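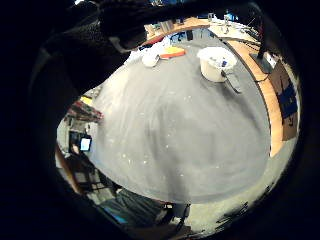 7/16/23

Second day on the wrist camera comparison. Yesterday's notes were mostly about mounts, so I will keep this to lenses and the two hand-held grippers, and put the mount torque values in the spreadsheet where Akua wants them.

Setup as it stands. Gripper A is the Omine hand-held with the parallel jaws and the short trigger. Gripper B is the Ralton, longer body, softer fingers, trigger pull noticeably heavier. Both carry the same camera body. What changes is the lens, the tilt and the standoff. The controller board is the Boateng unit in both cases, flashed with the same build, so any timing difference should come from the jaws or the encoder and not from logging.

Started with the fisheye on A. The wide lens does what we bought it for. From one position over the gray table it takes in the tabletop, the floor under it, the wooden counter at the back and the monitor stand off to the right. The price is the usual one. The flat table comes out as a dome, and anything near the circle's rim is compressed to the point where I would not want to fit a pose to it. The white bucket near the far edge of the table is still readable as a bucket. The sponge and the small white cup read fine too. What is inside the bucket does not resolve into much beyond small blue and dark items, and if we need to tell those apart we will have to bring the gripper closer.

The bigger problem is the glove. With the black knit glove on, the operator's hand and forearm can take up most of the upper left of the view. I had written this off last month as a posture issue. It is partly posture, but I tried it with the elbow in, elbow out and with the off hand behind my back, and only the last one clears the view completely. Ekow pointed out that the task needs two hands for the wringing step, so that is no use. Options:

- raise the standoff and accept fewer pixels on the jaws
- tilt the camera down further and lose the back of the table
- mask the glove in software
- leave it in and let the policy sort it out

Carter is for the last one. His argument is that the training set has hands in it already and a mask adds a failure mode. My argument is that a black glove covers the crumpled cloth at the back of the table, and an object that is half hidden for long stretches of a run is a worse problem than a bad mask. We did not settle it. I will run both on the next batch.

Exposure. Auto exposure on A hunts whenever the glove moves in or out, because the dark fabric pulls the meter up and the speckled floor then goes toward white. Locked it by hand. The weave of the glove still shows where the light hits it, which tells me there is shadow detail left to work with and I can go down another half stop. Did that for the remaining runs. The corners are black anyway with this lens, so center weighting is the only mode worth using. Someone had left it on matrix.

Latency. This took most of the middle of the day and I am less happy with it. Trigger to jaw motion, measured on the log clock: A gave a median of 114 ms, B gave 118 ms. The difference is inside the spread and I would not pick a gripper on it. What does matter is the tail. B has an occasional late sample that A does not have, and it shows up after the jaws have been held closed on something soft. I saw it with the sponge and with the cloth, did not see it with the cup. Kobina thinks the soft fingers creep and the encoder keeps reporting small changes, which fills the queue. Plausible. He is going to put a deadband on it and send me a build.

Cycle count. A was rated by the supplier at more than we will ever use. B is the one with the question over it, so I have put it on the bench jig with the jaws opening and closing on a rubber block. It had passed 900 cycles by the time I stopped for food and there was no visible wear on the finger pads. Target is 2,000 before I let anyone take it to Hiltgate. If the pads go before that, the soft finger idea goes back to Lina with a different compound, which she already has a mold for from February.

Calibration notes, because I will forget:

Fisheye on A needs the board held much closer to the rim than feels natural. With the board only in the center the reprojection error looks excellent and means nothing. Redid it with the board walked right out to the edge and the error roughly doubled, and I trust the second one. The tabletop is matte and a bit mottled, which is good for the feature tracker. There are small white specks on it that the tracker likes. Do not wipe the table between calibration and the run.

The narrow lens on B is easier to calibrate and easier to look at. It also loses the table edge as soon as the gripper goes low, and then the tracker drifts. On the reach to the bucket it drifted enough that the replay put the jaws on the handle of the utensil when they should have gone over the rim. With the fisheye the same reach replayed cleanly. That alone makes me lean to the wide lens for both grippers, glove or no glove.

Small things. The trigger on B makes my index finger sore after an hour and I have large hands. Lina tried it and gave it back after one run. If the heavy pull is the return spring it can be changed, if it is the linkage it can't without a new body. Need to open it up. The cable strain relief on A has started to twist; I turned it back and put heat shrink on it. Akua asked whether the cardboard box and the stuff on the back counter should be cleared before the next batch. I said to leave all of it. The far background helps the tracker when the near objects are moving, and we want it the same from run to run more than we want it tidy.

Disk. Fisheye video at full rate fills the drive faster than I had allowed for. Dropped the two bad runs and moved the rest over to the shared machine before leaving. Check the copy before deleting anything from the local drive.

Where it stands tonight: wide lens on both, exposure locked a half stop down, A as the main gripper until Kobina's build is in. B stays on the jig overnight. Tomorrow, masked against unmasked on the same runs, then the spring.

Recent entries
Mounts, first day: clamp vs. dovetail
Boateng board, clock drift after warm restart
Finger pad compounds, notes from Lina
Hiltgate visit, packing list
Why the old wrist camera came off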